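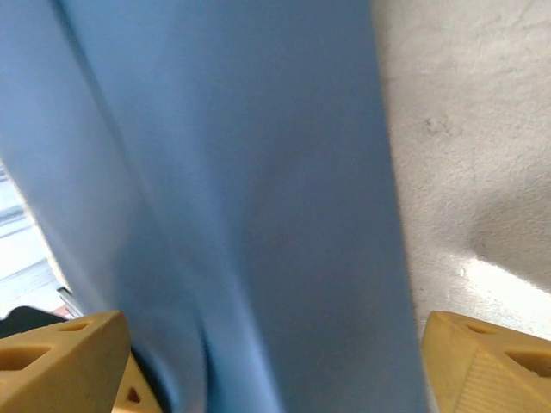

Have you ever tried to fold a bedsheet all by yourself? It flops, it slides, and the corner you want is always the one you haven't got. Now imagine doing it with only two fingers. That's the sort of problem I work on all day, and I love it!

My name is Justinas Venckus and I teach robots to handle cloth. Our project is called Stistis (say it fast ten times, I dare you).

**Why is cloth so tricky?**

A toy brick stays the same shape when you pick it up. Cloth doesn't. Lift a blue sheet and it hangs in soft folds, and if you lift it again from a different spot you get completely different folds. So I can't just tell the robot "the corner is over there" and go off for a biscuit.

**How does a robot learn, then?**

It copies people. Someone guides the gripper through the job, and a little camera near its fingers records what it sees on the way. We call each go a demonstration. We collected 3,404 of them, which took us until November, and my arms still haven't forgiven me.

Then a computer program looks through the recordings and hunts for patterns: when the cloth looks like *this*, people usually move like *that*. After lots of practice it can make a sensible guess about cloth it has never met before.

**Do you need all those goes?**

I wondered that too! So we trained one robot brain with all the demonstrations and another with only 1,693 of them. Then we gave each brain the same test, 19 tries at catching a hanging cloth by its edge. The one with more practice missed 3 times. The other one missed more than half its tries, mostly by grabbing a fold in the middle and thinking it was the edge (I've done that with my duvet cover).

We don't know yet if twice as many again would help. It might, or the robot might need different sorts of cloth to learn from, like stripy towels or stretchy socks. That's what we're trying next.

**Something to try at home**

Hang a tea towel over the back of a chair. Using just your thumb and one finger, find a bottom corner with your eyes shut. Then have someone hang it up a different way and try again. How did you know when you'd found it?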